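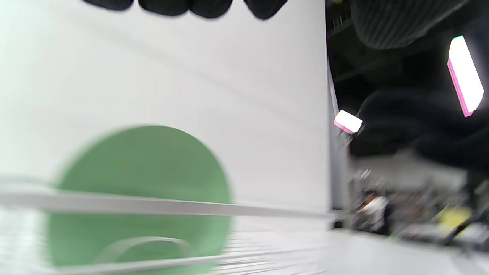 Ilda Quaresma
Técnica de integração, laboratório de manipulação

15 de março de 2025

Passei as últimas semanas comparando duas garras de mão com câmera, a Arholm e a Pravley. A ideia era escolher uma só para gravar as tarefas de bancada até maio.

A Arholm pesa mais e a empunhadura é grossa. Com luva de malha ela fica firme, mas depois de 46 gravações seguidas o pulso reclama. A Pravley é mais leve e fecha mais rápido. O gatilho tem uma folga no começo do curso que me incomodou até o fim.

Na câmera o que mais pesou foi a exposição. Com luminárias fortes ao fundo e uma superfície branca grande perto da lente, as luminárias estouram e ganham uma borda rosada. Nos movimentos rápidos o contorno das coisas borra, até o de um círculo verde grande e liso. Reduzi o tempo de exposição e subi o ganho. O borrão diminuiu e o ruído aumentou, o que para mim é aceitável.

No total foram 2.624 trechos, gravados com as duas. O software da Dultitz, que uso para reconstruir a trajetória, perdeu o rastreamento em 75 trechos da Arholm e em 69 da Pravley. A diferença é pequena e não decidi por ela.

Fiquei com a Pravley, por causa do peso. Falta trocar a mola do gatilho e refazer a calibração da lente, que saiu do lugar quando apertei o suporte. O controlador Moussa ainda está na caixa e fica para outro post.

Contato: pelo formulário do blog | © 2025 Ilda Quaresma | Voltar ao topo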